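Storage and Tidying in a Shared Room
Project report, Boersma course group

3. Method

We looked at how people put away odds and ends when they are given one open container and no instructions. The items came from the Akden storeroom, 26 in all, and were mixed on purpose. For the container we chose a translucent pink plastic bin, wide enough for long items.

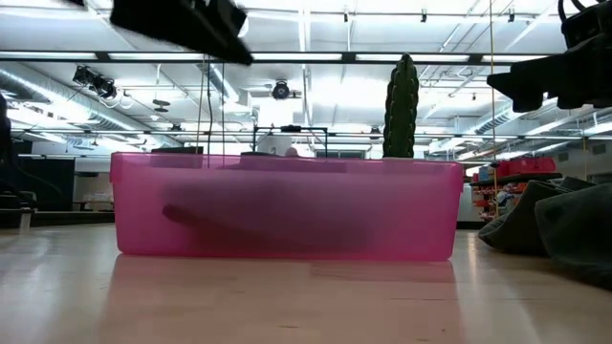
Each round ended when the person said they were done. We then asked where certain items were and timed the answers, up to 50 seconds per item. Tall things were easy to find again if they stood upright. Dark things lying low in the bin took longer, even with a see-through wall, and people often named the wrong item from the outline.

4. Problems

Two rounds were dropped because the timing sheet was not filled in. Soft items were also hard to score, as our sheet only had boxes for "standing" and "lying."

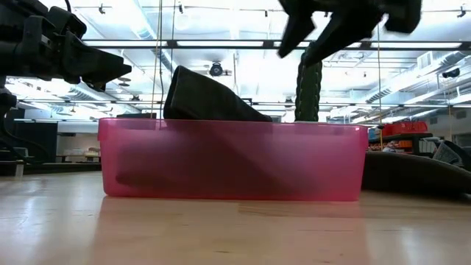
Plullell wrote in the review that soft items should get a separate score, and asked if a clear bin would change the times. We did not test a clear bin.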